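Open day at Illamitz: parts storage and kitting

The Illamitz works opened its assembly halls to visitors in December. Entry was by timed group, and ours started at 9.20 with a briefing on the Vemine stock system, which gives every moulded part a bin code and a reorder level.

The site holds 3000 part numbers. Of these, 92 account for most daily picks and are stored closest to the lines. 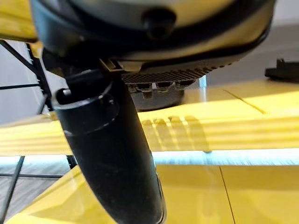
Hex-head bolts, four in a row.

Fasteners are bought in and issued by weight. Mouldings are issued singly, as stacking marks the visible faces.

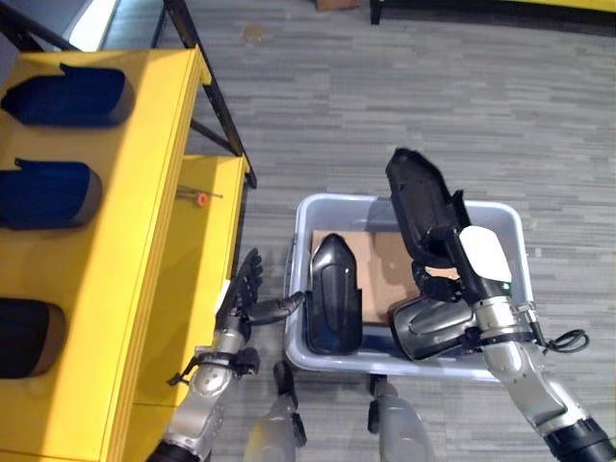
Sloped tiers are preferred wherever the operator picks from the front. The angle is set per part on a trial rack, then copied. The Zheng line was converted first and the Imari line followed — both now use the same label format.

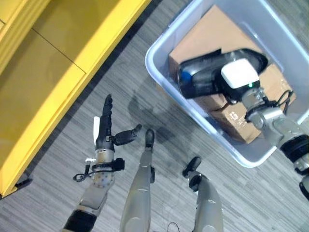
How often is the stock checked?
Each shift checks 53 locations, chosen by the system, and any difference is entered before handover.

The paint shop was closed to visitors, so the group went on to goods inwards. Deliveries are booked in at two desks, and pallets over 300 kg go to a separate bay with its own scales.
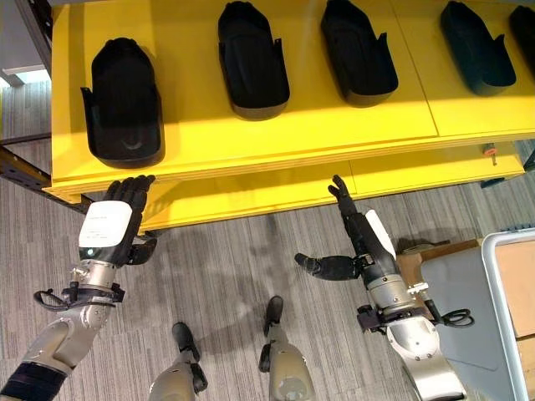
Returns pass through the same bay after noon. Rejected parts get a red card and a separate code — the card stays with the part until quality has signed it off. The tour finished at the canteen at 11.45.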